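How to Make a Perfume Last Past Lunch

By Dexter Maglaya
09/03/2023
42 shares | 2 comments

I own a bottle of Jusham that cost more than my first bicycle, and for the first year I wore it wrong. I'd spray it into the air and walk through the cloud like a woman in a commercial, except that I am a man in a bathrobe, and most of the cloud landed on the bath mat. The bath mat smelled terrific.

If your fragrance quits on you by noon, try the following before you blame the bottle.

Step 1. Start with skin that isn't parched. Perfume disappears fast on dry skin. Put on a plain, unscented lotion right after your shower and give it a couple of minutes. Scented lotion is fine if you enjoy arguments.

Step 2. Pick your spots. Inner elbows, the base of the throat, the back of the neck. Behind the knees works too, though you have to be wearing something that lets it out. I skip the wrists, which I wash all day long.

Step 3. Hold the bottle a hand's length away and spray once per spot. Two spots for something heavy like Cludura, four for a light citrus. If you can taste it, go sit by a window.

Step 4. Leave it alone. Don't rub your wrists together. I know your aunt does it. Let it dry by itself, then get dressed.

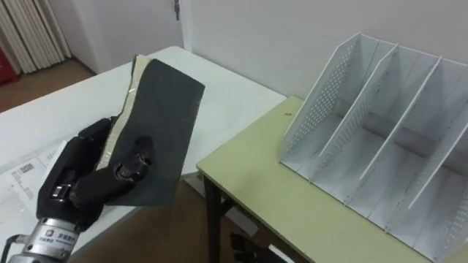
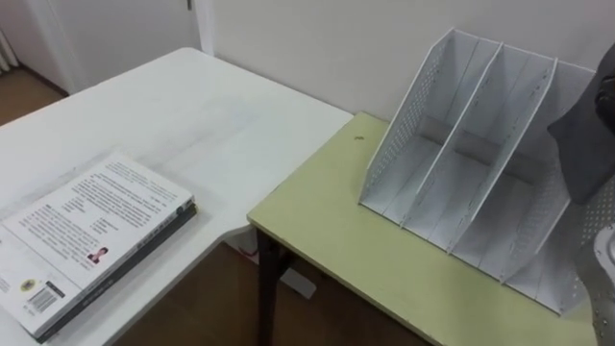
Step 5. Spray your clothes, carefully. Fabric holds scent far longer than you do. Wool and cotton are good hosts. Silk stains, and so do white shirts if the juice is dark. Test the inside of a hem first. I didn't, and I now own a shirt for painting the garage.

Step 6. Carry a refill. A small travel atomizer is plenty. One spray at midafternoon on the back of the neck, outdoors if you share an office. Your nose gets used to your own perfume within minutes, so ask someone else before you decide it's gone. I once topped up Feng three times before a dentist appointment and she opened the door to the hallway.

Step 7. Store it somewhere dull. Heat and light ruin perfume, and the bathroom shelf has plenty of both. I left a bottle of Rasia on a windowsill through July and it came out smelling like a pickle with ambitions. A dresser drawer or a closet shelf is right. Keep the cap on.

If you've done all this and it still fades, you may just own a light scent. Colognes are built that way. Buy the stronger version next time, or make peace with spraying twice.

Next up is layering, as soon as I get the vanilla out of my scarf.

Share this post
68 likes | 37 saves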